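Tightening and cleaning pull handles

A loose pull handle usually has one of two causes: a screw that has backed out, or a hole that has worn oversize. Check the screw first. Turn it with a hand driver until it stops, then give it no more than a quarter turn. Plastic handles crack at the screw posts when a power driver is used.

If the screw spins without biting, remove it and pack the hole with glued toothpicks. Trim flush, leave for 10 hours, and refit.

White plastic yellows under bleach. Use dish soap and a soft cloth. Glossy grips show scratches sooner than matte backplates, so keep scouring pads off them.
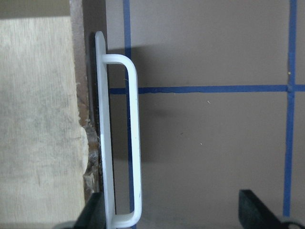
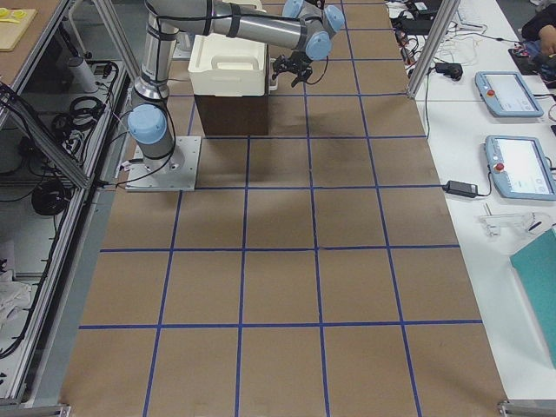
Can I use epoxy in place of toothpicks?
Epoxy holds well in a worn hole, but the screw must be waxed first or it will bond in place.

Recheck all handles every February. Drawers that carry heavy pans need it every 4 months.

Filed under: Hardware, Amato Home Notes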